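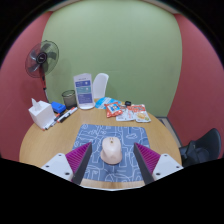
Quick one tonight, dinner's in the oven and I've got maybe half an hour.

So I finally left Hillance. If you don't know it (most people don't, fair enough) it was a little social network for people who walk up hills. Photos, route notes, a lot of moaning about car parks. I joined back when it had one green page and a login box that forgot you every second visit. Stayed far too long. Closed my account at the start of November and I've been meaning to write something down before I forget what I liked about it.

What I liked, then. It was slow. You posted a walk, somebody answered two days later. No likes at all in the early days, just replies. Euan Niven wrote most of the good ones, long grumpy things about bogs and stiles, and I'd save them for my lunch break. He once wrote a whole essay on gates. I printed it.

Then Tutus bought it. They already had a fitness app and I suppose they wanted the maps. First thing they did was the feed. You know the feed. Same as everyone else's feed. Posts from people you'd never heard of, in places you'd never go, sorted by something or other. My own friends were in there somewhere if you scrolled. Then came the badges. Then the monthly email with a little cartoon boot telling me how I compared to my "circle".

I don't mind companies making money, I should say. I paid for the thing! Would have paid more. But the paid version turned into the free version with fewer adverts, and the free version turned into adverts.

Anyway. Leaving.

You can export your stuff, sort of. Settings, then Account, then Your Data, then a page that tells you to go to Privacy, which sends you back to Account. Got there in the end. They say it can take a while and they send a link by email. Mine went to junk. The link only lasts a few days so do check your junk.

What you get is a zip. Mine had 3653 files in it. Photos in one folder, all renamed to long strings of nonsense, and a seperate folder of text files with the captions in. Nothing to say which caption goes with which photo unless you open a third file and match them up by hand. The comments other people left me weren't in there at all. That's the bit that stung. I get the reasoning, they're other people's words, but half of what I wrote makes no sense without them. "Ha, yes, the dog again." What dog?

Amado Abella (hello Amado) wrote me a small script that does the matching. Took him an evening and he wouldn't take anything for it except a curry. It got nearly everything. 210 captions it couldn't place, so I've been doing those myself, a few at a time with a cup of tea. Quite nice in a way. Found a walk I'd forgotten completly, the wet one with my sister where we ended up eating chips in a bus shelter.

Where to now? People keep asking, well, two people asked. I tried three places.

Cinen. Very pretty. Everyone on it is selling something, or is about to be. Lasted a week.

Sarmiento. I wanted to love this one. It's run by a handful of people, no adverts, you can take your stuff out whenever you like and it comes out in order with names on. But it's so quiet. I posted a photo of a trig point and it sat there like a leaflet in a library. Might give it another go in the spring when people are out more.

And a plain old group chat with four of us in it. Which is where I've ended up, mostly. No routes, no maps, the search is rubbish and everything vanishes upward by teatime. We talk more than we have in years though.

The account itself takes 90 days to go properly. Until then it's "resting", their word, and if you log in even once the clock starts over. I've taken the app off my phone so I don't do it by accident. They've sent me 4 emails already asking if I'm sure. One had the boot in it, looking sad.

The old walks are going up here bit by bit, under Walks in the menu, when I've fixed the menu. Comments are on. If you were on Hillance and you remember what the dog was, please say.

Right, oven's beeping.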